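4.2 What the small-bottle findings can and cannot show

Claims that smaller packs reduce household waste are usually built on what people say they throw away. We have doubts about this. In the Gamage survey, which is the one most often quoted in trade writing, respondents were asked in June to recall a full month of kitchen and bathroom waste. Few of us could say what we threw out last week, let alone how much was left in the bottom of it. Carrasco and Ouazzani repeated the exercise with a smaller group and found that the answers moved a good deal depending on whether the question came before or after a question about recycling. That alone should have slowed the enthusiasm.

Our own study took in 104 households, of which 14 dropped out before the second visit. Each was given either the standard Nenik bottle or the small one, and all were asked to keep their empties in a bag. The bags gave us 994 bottles to weigh. We weighed what was left inside and ignored what people told us, except where a label had come off and we had no other way of knowing which product we were holding.

The result was less tidy than we had been led to expect. Households with small bottles did leave less behind in each one, but they also opened more of them, and over the whole period the difference between the groups was slight. Orellana has argued that the gain would appear if the study ran for longer. It might. The same can be said of almost any result that fails to turn up, and we would want a reason to expect it before paying for another year.
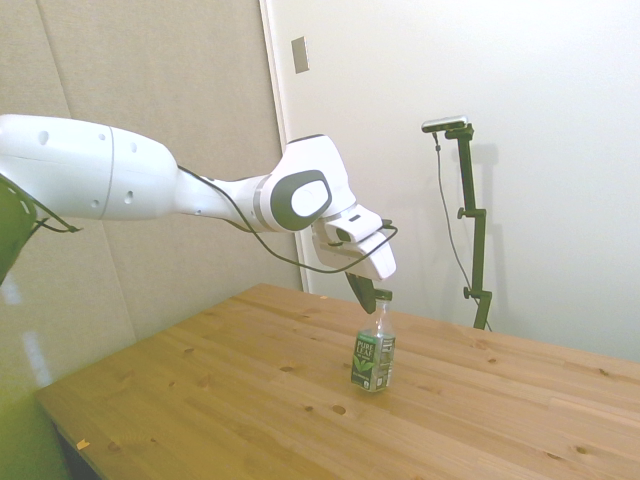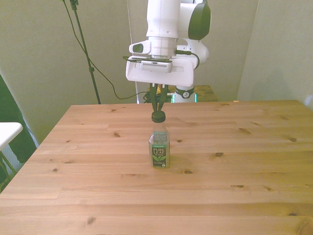 Figure 3. Light wooden table; in the second view, a small plastic bottle with a black screw cap.

A second problem is the cap. Much of the published work treats the bottle as a measure of volume and nothing else, as if a person faced with a stiff or narrow opening would carry on patiently to the last drop. In 44 households we asked people to show us how they finished a bottle. Some stood it on its head overnight, some added water and shook it, and a fair number put it in the bin as soon as it began to splutter. These habits seemed to belong to the person and hardly changed with the size of the pack. Leung, who made most of the visits, thought that the age of the household mattered more than anything we had written on the form. We did not record age well enough to test this, and we report it only as her impression.

It is also fair to ask who gains from the small-bottle story. The Brallix and Flateo ranges both cost more by volume in the small size, and both are sold as the less wasteful choice. We do not say that the claim is dishonest. We do say that it has been checked far less often than it has been repeated, and that the checks rest on memory. Urrutia makes a similar point about refill pouches, where early savings shrank once the pouches themselves were put on the scales.

For these reasons we treat the per-bottle figures in the next section with caution and give the household totals first.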